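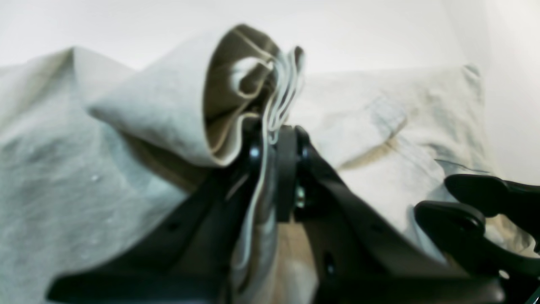

Is Vanags any good if you haven't read the first Zarnberg book?
Mostly fine, you'll miss one joke about a ferry and the reason the sister won't pick up the phone. Everything else gets explained, sometimes twice.

February 12, 2019

Quick one, I have a train to catch. Vanags is the second Zarnberg thriller. Ex customs officer, bad knees, goes up to Plimen to sell his dead aunt's house and finds a locked room full of other people's passports. Good start. Really good start. I read the first 6 chapters standing up in the kitchen and burnt the rice.

Then it slows. There's a long stretch at the salt works where he interviews one person after another and they all talk the same way - short, grumpy, a bit wise. Could lose half of it. I skimmed, went back, hadn't missed much.

Picks up again once the council gets involved. The bit in the flooded archive is the best thing in either book, properly tense, and for once he doesn't get hit on the head and wake up somewhere else. (He does later. Twice.)

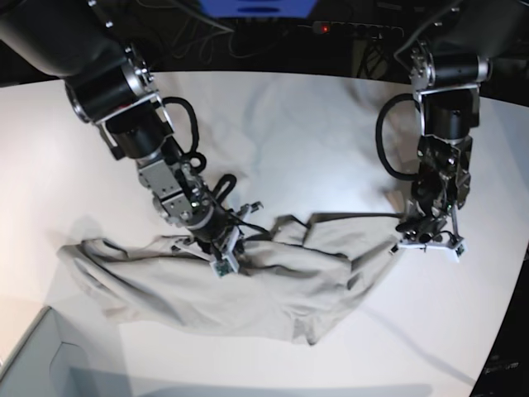 Does the ending make sense?
It does if you remember the tenant from chapter two. I didn't, had to flick back, and then felt a bit daft as the clue is sat right there on the page.

What I didn't like. The villain. We get his thoughts in italics every few chapters and he's just not frightening, he's a man who is cross about planning permission. Also the money. The whole plot hangs on a debt of 4,000 and I never beleived three people would die for it. Make it bigger or make them poorer.

What I did like. The house. The aunt, who is dead on page one and still the funniest person in it. The weather, which is horrible all the way through and never once matches anybody's mood.

Paperback is from Clernik, small print, tight spine, mine cracked by the middle. The ebook is 2,241 locations on my reader so its not a long book, just feels it around the salt works. No map this time, shame, I wanted one for the harbour chapters.
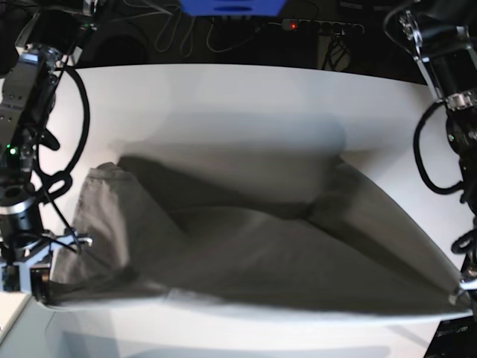

Who should read it

People who like their crime cold and wet and a bit slow. Anyone who got on with the first one. If you need a likeable hero then no, he's rude to a child over a sandwich and the book seems to be on his side.

Would I read a third - yes, from the library. Four stars for the archive, two for the salt works, so call it three.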